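**Thread: Moving a hobby room into the basement, what would you do differently?**

**dvorak_typist**
We're finishing half the basement this spring and I get 11 feet by 20 for sewing, model kits and whatever else I pick up. My budget is 300 bucks after the drywall, so nothing fancy. What do you wish you'd done at the start? I'm mostly stuck on the work table and where all the little stuff goes.

**cullowcreek**
Outlets!! Put in twice what you think you need and put them above table height. I crawled under mine all winter to plug in an iron and I'm still mad about it.

Second thing is light. One ceiling fixture behind your head means you work in your own shadow.

**EmmettAbernathy**
Agree on the outlets, but I'd spend the money on the table first. I went with a plain pale top and I love it – dropped pins and tiny screws show right up. 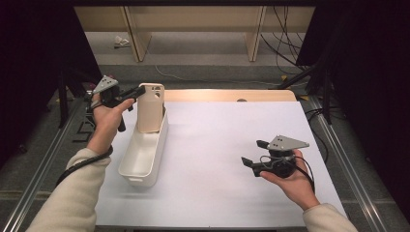 Small stuff is where I went wrong the first time. I bought one of those Zolham drawer towers with all the tiny drawers, 146 bucks, and I never once remembered which drawer had the bobbins. Sold it in March. Now it's open bins only, like the long white plastic one with the phone case standing up in the back end. I can see what's in there without opening anything, and the handle hole in the end means I can drag it over with one finger (my wife says it looks like a cafeteria, she's not wrong).

**trusetard**
Gonna disagree on open bins. In a basement? Dust, spiders, and if you have a cat it's all over. Lids or drawers, and label them. I've had the same drawer tower for years and never lost a bobbin, you just have to put things back.

**EmmettAbernathy**
"You just have to put things back" is exactly the part I'm bad at, lol. Lids don't work for me either, they end up in a stack on the floor and then I step on them.

**cullowcreek**
Lids for fabric, open for tools. Fabric picks up that basement smell fast. Do you run a dehumidifier, OP?

**dvorak_typist**
Not yet, but it's pretty dry down there, even last summer. Leaning toward open bins on the table and lidded ones on the shelf behind. Emmett, is your top painted or some kind of board? I was going to use an old door.

**EmmettAbernathy**
Board, nice and smooth. An old door is fine if it's a flat one, but skip the kind with panels or you'll be fishing needles out of the grooves.

**trusetard**
Used a door for my first one. It sagged in the middle, so put a leg there too.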